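Shared Workshop Robotics, Session 4: Wrist Camera, Exposure and Motion Blur
Handout by Orhun Ekinci. Read before Wed 26 February.
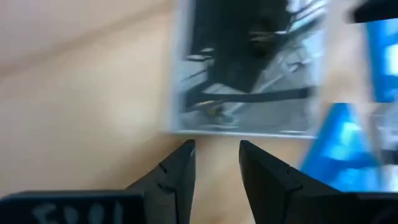 Fig. 1. Wrist view with the fingers just short of a clear plastic case. Strong motion blur on the case and on the blue items at right.

1. Where we are

In January we finished the arm on the Desard bench and got the gripper opening and closing on command. The camera is now on the wrist, and the cable runs down the inside of the forearm with two tie points. If you are building the same arm at home, leave enough slack at the elbow to bend it fully both ways before you tighten anything.

This session covers the picture the camera gives us while the arm is moving. Detection on still frames worked well for most groups. Detection on moving frames did not, and Fig. 1 is typical of the bad ones.

2. What blur does to a frame

The shutter stays open for a set time. Anything that moves across the sensor during that time gets spread along its path. The camera rides on the wrist, so when the wrist turns, the whole table moves across the sensor together. The fingers are fixed relative to the camera and stay in nearly the same place.

Compare the fingers in Fig. 1 with the case. You can make out the small notches on both fingers. The dark contents of the case are smeared into streaks, and you would have trouble saying what they are. A detector has the same trouble.

The plain tabletop on the left hardly shows the problem. A surface with little detail looks much the same blurred or sharp, so do not judge a frame by its background.

3. Clear plastic

Clear cases are hard even in a sharp frame. The detector has thin pale edges to work with and whatever shows through from inside. In Fig. 1 the bottom edge of the case can still be followed as a light line above the fingertips. That line is the most useful feature we have for lining up a grasp on this object. The contents are not, and should be masked out.

4. Settings to try

Turn off auto exposure first. If it is left on, the camera will undo your changes.
Set the exposure by hand and halve it until the case edge stays clean during a slow wrist turn.
Raise the gain only as far as you need. Noise on the dark finger surfaces is acceptable.
Add light before you add more gain. The Nilico lamp goes to the side of the bench, angled so that its reflection stays off the case.
Cap the wrist speed in the last part of the approach. The line is in the Dasix config file, under approach.

Save the config under a new name each time. Last term we lost a good set of values by overwriting it.

5. Data for this session

The shared folder holds 3840 wrist frames. Of these, 1174 are marked blurred and 833 contain a clear case. The marks were made by hand and there are mistakes in them. If you find one, put the frame number on the sheet by the door and leave the file alone.

6. Before you come

Run the sharpness script on the full folder and bring the plot.
Pick a cutoff value and be ready to say which frames it throws away.
Read the chapter on shutter timing in the Þrastardóttir notes. Skip the part on rolling shutter, we will do that in session 5.

Bring your own safety glasses. The bench power stays off until everyone is set up.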